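Werkstattbuch Textildruck, Mai, Freitag

8:40 Angefangen mit der Presse. Heizplatte braucht immer noch ewig, bis sie hinten links auf Temperatur ist. Vorne rechts passt. Thermostreifen draufgelegt, Abweichung wie letzte Woche, also nicht schlimmer geworden. Trotzdem: Fühler tauschen, steht seit März auf der Liste.

Heute eigentlich nur Waschtest Losex gegen Plinum. Beides Transferfolien, gleiche Stärke laut Datenblatt, fühlt sich aber nicht gleich an. Losex deutlich weicher beim Abziehen, Plinum bricht an den dünnen Stegen, wenn man zu früh zieht. Kalt abziehen! Steht auch auf der Rolle, hab ich beim ersten Stück wieder vergessen.

Proben auf dunkler Baumwolle mit Polyesteranteil, Ware von Bozkurt. Das Gewebe ist angeraut innen, außen glatt. Vorpressen fünf Sekunden, sonst Feuchtigkeit drin und dann Blasen. Bei Probe 3 trotzdem Blasen, zwei Stück, am Rand. Vermutlich Naht mit unter der Platte gehabt. Unterlage nehmen.

Notiz Farbe: Rosa auf Navy ist und bleibt das Problem. Farbstoff wandert aus dem Stoff in den Druck, nach ein paar Tagen kippt das Rosa ins Graue. Mit Sperrschicht besser, dafür steifer. Bei großen Kindermotiven will das keiner auf dem Bauch haben, fühlt sich an wie ein Brett. Flächen aufbrechen oder Raster rein, dann geht es.
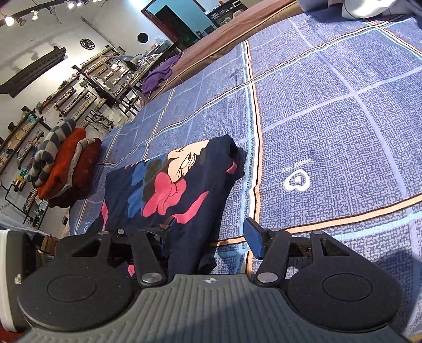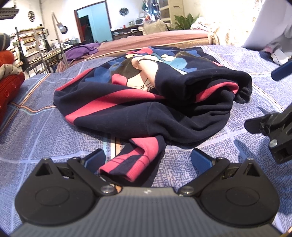

Dunkelblau mit Rosa, großes Comicmotiv.

10:15 Zählwerk der Waschmaschine abgelesen: 1.561. Letzter Eintrag im Heft war 1.450, dazwischen hat wieder niemand was eingetragen. Bitte eintragen, auch wenn es nur ein Kurzprogramm war. Die Wartung war bei 1.000 fällig und ist gemacht, nächste Termin weiß ich nicht, Zettel hängt nicht mehr am Gehäuse.

Waschgang 1: 40 Grad, auf links, normales Pulver, Schleuder 1.100. Losex nach dem ersten Gang unauffällig. Plinum an einer Ecke leicht hoch, mit dem Fingernagel kommt man drunter. Nachgepresst mit Backpapier, hält wieder, zählt aber für den Test nicht mehr. Ersatzstück mitlaufen lassen, beschriftet mit P4b.

Waschgang 2 und 3 ohne Pause dazwischen. Eigentlich sollte man trocknen lassen, laut der alten Anleitung von Stallcombe sogar über Nacht hängend. Keine Zeit heute. Im Protokoll vermerken, sonst vergleicht das später jemand mit den Werten vom Winter und wundert sich.

Dehnprobe nach Gang 3: quer ziehen, bis das Gewebe weiß durchscheint. Losex macht mit, geht ohne Riss zurück. Plinum feine Querrisse in der großen Fläche, in den Konturen nichts. Komisch, hätte es andersrum erwartet. Vielleicht Temperatur zu hoch gewesen — Stück lag hinten links, da wo der Fühler spinnt. Also nicht wirklich brauchbar, nochmal mit Position vorne rechts.

Trockner weggelassen. Kommt Montag, falls die Maschine frei ist.

Offen:
Fühler Heizplatte bestellen
P4b noch zwei Gänge, dann Dehnprobe
Sperrschicht in dünn anfragen, Musterbogen reicht
Teflonbogen ist durch, neuer liegt im Schrank untne
Restrolle Losex reicht für vielleicht noch eine Serie, nicht für die Schulpullis verplanen

13:30 Presse aus, Wasser zugedreht. Proben hängen auf der Leine hinten, nicht abnehmen und nicht bügeln.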